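Mending comes back to Mustilham

Rodica Chiriac opened her clothing repair shop in Mustilham in January with one sewing machine and a rented counter. She now takes in 61 pieces a week, most of them sweaters and coats.
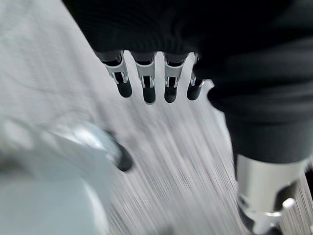
Knitwear is the slowest work. A hole in an elbow has to be closed loop by loop, with yarn that matches in weight as well as color. Black ribbed knit with fine ribs, like the fabric here, is hard on the eyes, and Chiriac does it only in the morning. She charges $19 for a small hole – less than most people expect.

Her former teacher, Remo Dal Bello, spent years darning for the Kovedia mill before it closed. He still sends her yarn ends, 200 cones so far, sorted by weight.

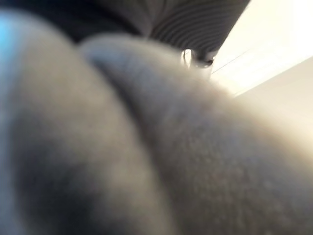 Soft gray fuzzy material, seen very close up.

Fleece and other fuzzy fabrics hide a seam well but wear thin at the cuffs. Chiriac patches them from the inside and brushes the surface over the stitches. Cotton is simpler, and she teaches it first in her evening class on Matei Street, where the four students bring their own shirts. 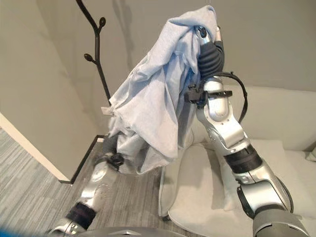
Should a garment be washed before it is repaired?
Wash it first and let it dry fully. Cloth can shrink, and a patch sewn on too early may pucker.

The next class starts after the spring break. Chiriac is looking for a second sewing machine.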